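Bread proving in a cold kitchen

ullero_baker
Posted 6/17/26
Our kitchen faces north and my dough hardly moves before lunch, even in summer. I use strong white flour, 2 teaspoons of dried yeast and warm water. Do I need a proving box, or is there a cheaper way?

Nasrin Ebrahimi
Put it in the oven with only the light on. Mine doubles in nearly 40 minutes. Check it after 30.

ventura72
I'd leave it alone. Slow dough tastes better. Mix it at night, put it in the fridge and shape it in the morning.

Nasrin Ebrahimi
Fine if you plan ahead. The question was about getting a loaf the same day.

ventura72
Then use more yeast, but it will go stale by the next day.

Davoud Mirzaei
Mine doesn't, and I use 3 teaspoons. I think stale bread has more to do with how you store it. Plastic bags make the crust go soft, so I stopped using them. 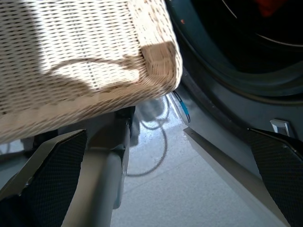
I wrap the loaf in a tea towel once it is fully cool and cut it from the middle, then push the halves together. It keeps until the weekend.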